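Old desktops, second round: our gallery from the Fellimbridge repair room

This page shows a little of what we do in the repair room in Fellimbridge. It was put together on 11 May 2019 by me, Patricio Vidal, with help from Annatjie Kruger, who corrected my English in the difficult places.

We take desktop computers that offices do not want any more. In November we received 20 of them from the Du Plessis accounting office, and 15 are already working in homes and in two schools. The other 5 are kept for parts. A machine which cannot be saved is still useful, because it gives us cables, screws and very often good memory.

Before the case is opened, we unplug the power cord and wait a little. Tumelo Mokgethi is strict about this, and also about touching bare metal before touching any board. Memory modules should be held by the edges, and not by the gold contacts. The notch in the module must agree with the small bridge in the slot – if it does not, turn the module and try again, but never push harder.

The pictures on this page are from inside one desktop.

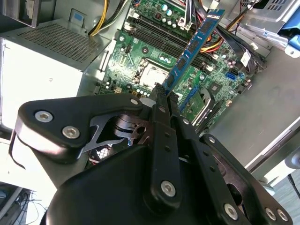

A blue memory module over the row of black slots. The processor socket is to the left of it, under its silver metal frame. 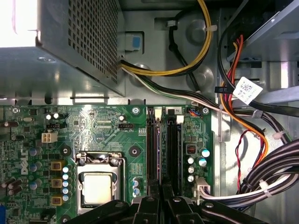 The power supply with its many square holes, and the cables going across the case. The orange and red ones come down from the drive side, and some bundles are held with white zip ties.

For dust we use a soft brush and patience. Johannes Lekota likes compressed air better, and we let him do it outside the building. When a computer is ready, it must run the memory test for one whole night before we write its number in the book.

We are still looking for power cords and flat screens, also older ones. Please do not bring printers, we have no place to put them. If you have something for us, ask for Siyabonga Khumalo at the Fellimbridge front desk and he will show you where to leave it. A paper with the name of the giver should be taped to each box.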